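Quand la bouilloire passe au robot : ce que l'automatisation d'un poste de préparation change au métier

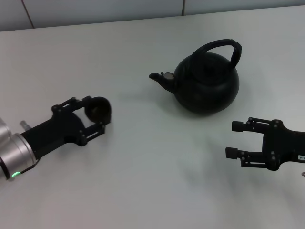 Vol. 14, n° 2, p. 217

4. Le poste de préparation et ses habitués

Figure 3. Poste bimanuel de l'atelier Wiltedano : bouilloire noire à anse haute, entre les deux pinces.

4.1. Un geste que l'on croyait simple

Il faut dire d'abord un mot de l'attachement que l'équipe de Wiltedano porte à son thé, car sans lui on comprendrait mal la suite de nos observations. L'atelier, où l'entreprise Wiltia fait goûter et noter ses mélanges avant de les confier au conditionnement, emploie 21 personnes, et chacune d'elles, de la doyenne à la dernière arrivée, a appris le métier en versant de l'eau pendant des semaines sous le regard d'un aîné. Quand le projet Zuter a proposé d'installer un robot à deux bras pour préparer les infusions d'essai, la direction pensait soulager les poignets. L'équipe, elle, nous a surtout parlé de ces semaines d'apprentissage, et de ce qu'elles allaient devenir.

La bouilloire de la figure 3 donne une bonne idée de la difficulté. Son corps est rond et trapu, son anse forme une grande boucle au-dessus du couvercle, son bec est court et légèrement relevé. Une main humaine s'accommode de tout cela sans y penser ; deux pinces à mâchoires parallèles demandent qu'on décide à l'avance par où l'on aborde l'objet, de quel côté l'on tourne le bec et lequel des deux bras portera la charge. Ces décisions, les préparatrices les prenaient depuis toujours, mais elles n'avaient jamais eu à les formuler, et nous avons passé avec elles de longues et très agréables matinées à chercher les mots justes (« verser en retenant » a fini par s'imposer, après bien des discussions !).

4.2. Du versement à la surveillance

Nous avons mené 56 entretiens, dont une bonne part au poste même, entre deux séries. Ruba Yammine, préparatrice et bientôt référente du poste, nous a confié qu'elle rentrait moins fatiguée, mais qu'elle s'était sentie « en visite » dans son propre atelier tout le premier mois. Ses journées se composent désormais de réglages, de reprises et de dégustations ; elle replace la bouilloire, relance le cycle, note l'écart. Elle ajoute volontiers que le nez, lui, n'a pas été automatisé, et qu'elle goûte plus attentivement qu'autrefois, n'ayant plus à surveiller en même temps son débit.

Kálmán Győri, chargé de la maintenance, décrit un mouvement inverse. Longtemps appelé en cas de panne seulement, il se trouve maintenant mêlé aux conversations sur le goût, puisqu'une prise un peu décalée modifie l'inclinaison du bec et donc, disent les dégustateurs, la tasse elle-même. Il tient un carnet des incidents que l'équipe a surnommé « Kun », du nom du logiciel de suivi qu'il devait remplacer quelques jours et qu'il a supplanté tout à fait.

Reste la question des nouveaux. Depuis décembre, l'atelier réserve une matinée par semaine au versement à la main, à la demande des anciens, et les deux apprentis que nous y avons suivis y tiennent beaucoup. L'un d'eux nous a dit qu'il corrigeait mieux le robot depuis qu'il savait rater une infusion tout seul. Nous reviendrons sur ces matinées dans la section 5, à propos du temps de formation et de la manière dont il est compté dans les plannings.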